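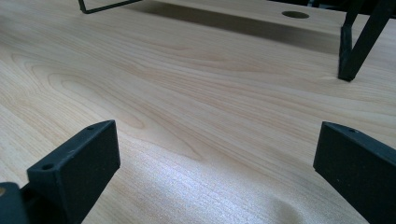
手持ちグリッパーの導入についてよくある質問(予算と準備編)

こんにちは、Uvachで機材の購入と予算を担当しています。去年の予算組みのときに社内外から同じことを何度も聞かれたので、ここにまとめておきます。堅い資料は別にありますので、気楽に読んでください。あくまでうちの場合の話です。

最初から何台買えばいいですか?

まず二台です!一台だと、壊れた日に全部止まります。うちは最初に勢いで六台の見積もりを取ったのですが、Viera Sýkoraさんに「それ、誰が持つの?」と聞かれて黙りました。使う人が二人しかいなかったんです。結局二台で始めて、人が増えてから買い足しました。急いで増やしても棚で眠るだけなので、持ち手の人数に合わせるのがいいと思います。

既製品と自作、どちらが安いですか?

部品代だけ見れば自作です。ただ、組み立てと調整の時間を人件費に入れると、うちではほとんど差がなくなりました。Arsalan Awanさんは自作派で、指の部分だけは今でも自分で図面を直しています。私は既製品派(ネジを締めるのが下手なので……)。折衷案として、本体はStirellから完成品を買って、指だけ自前で作り替えるというやり方に落ち着いています。

指の予備はどれくらい必要ですか?

これは思ったより減ります。うちでは一年で17組使いました。割れるというより、先端の角が丸くなってきて、薄いものをつまむのが難しくなるんです。まだ使えるかどうかで揉めるくらいなら替えたほうが早いです。予算書には「消耗品」として別の行を立ててください。本体と同じ行に入れておくと、追加で買うときの説明がとても面倒になります(経験者です)。

左右は別々に買えますか?

買えますが、うちは必ず組で替えています。片方だけ新しくすると閉じたときの当たりがずれて、調整に時間がかかりました。

作業台は専用のものを買うべきですか?

最初は普通の机で十分だと思います。うちも木目の天板の机で始めました。気をつけるとしたら照明で、つやのある天板は真上からの光をかなり返します。手元のカメラで見ると天板の一部が白く光って、木目が飛んでしまうことがあるんですよね。机を買い替える前に、まず照明の位置を動かしてみてください。タダですし。それでも気になるなら、つや消しのマットを一枚敷く手もあります。ただ、うちは木の机の上での動きも見たいので、マットありとマットなしの両方でやっています。

机の上に棚が載っていても大丈夫ですか?

大丈夫というか、あったほうがいいと私は思っています。実際の家や職場の机って、何かしら載っているものですし。ただ、棚の下は影になるので暗いです。グリッパーを奥まで入れる予定があるなら、買う前に棚下の高さと、支えの脚の位置を測ってください。うちの最初の失敗がまさにここで、高さは測ったのに脚のことをすっかり忘れていて、横から入れようとするとぶつかるんです。返品できたからよかったものの、送料はこちら持ちでした。

本体以外で見落としやすい費用は?

長くなりますが、思いつくまま書きます。まず保存用のディスク。これは本当に足りなくなります。次に充電器とケーブルの予備、持ち運び用のケース、それから机に置く小物です。小物なんて安いと思うでしょう?私も思っていました。コップやら布やらスポンジやら、種類を増やしていくと200点を超えて、しまう場所のほうが問題になりました。収納箱の予算も取っておいてください。

あとは人の時間です。Noémi Vidaさんが作った予定表では、準備と片づけが作業そのものと同じくらいの枠を取っています。最初に見たときは取りすぎだと思ったのですが、やってみたらその通りでした。

見積もりはどう比べればいいですか?

総額だけで比べないでください、とだけは言わせてください。うちではStirellとIvineの二社から取って、本体、指、ケーブル、送料、修理の五つの行に分けて並べました。Ivineは本体が安かったのですが、修理が全部送り返しで、その間の代替機がありません。Stirellは少し高いかわりに、部品だけ先に送ってもらえます。うちは止まると困るのでStirellにしました。急がない研究用途ならIvineでもよかったと思います。

修理はどれくらいの頻度で出しますか?

去年の記録を見返したら、総作業時間551時間のうちに修理に出したのは三回でした。二回は開閉のがたつき、もう一回は落下です(犯人は私です。すみません)。ちなみに落下は保証の対象外でした。契約前に、どこまでが保証か必ず確認しましょう。

練習期間は予算に入れますか?

入れてください!持ち方に慣れるまでは、どうしても指が机に当たったり、角度が毎回変わったりします。Ketsara Sukprasertさんが新しく入った人向けに練習の手順を作ってくれて、机の上すれすれで止める、開いたまま動かす、といった地味な動きを103回分こなすことになっています。半日くらいかかりますが、これをやった人とやっていない人では、あとのやり直しの量がかなり違います。この半日分の人件費、予算から抜けがちです。

自動化するアームも同時に買うべきですか?

うちは分けました。先に手持ちで作業の中身を固めて、アームは次の年度です。同時に買う会社もあって、どちらが正解とも言えないのですが、アームは設置場所や安全柵の話が出てきて、社内の承認が一気に重くなります。Béla Pintérさんはいまだに「まとめて買えば値引きがあったのに」と言っています。まあ、それも一理あります。

ちなみにアームの管理ソフトはKunを検討中です。まだ試用版しか触っていないので、感想は本格的に使ってから追記しますね。

発注はいつ頃がいいですか?

うちは12月に出して失敗しました。年末で発送が止まって、届いたのが年明けのだいぶ後です。年度内に検収まで済ませたいなら、秋のうちに発注しておくのが安心だと思います。

見積書のひな形はもらえますか?

はい、五つの行に分けた表をそのままお渡しできます。社内の方は共有フォルダの「機材予算」から、社外の方は問い合わせフォームの件名に「ひな形希望」と書いて送ってください。返信は少し遅れることもあります。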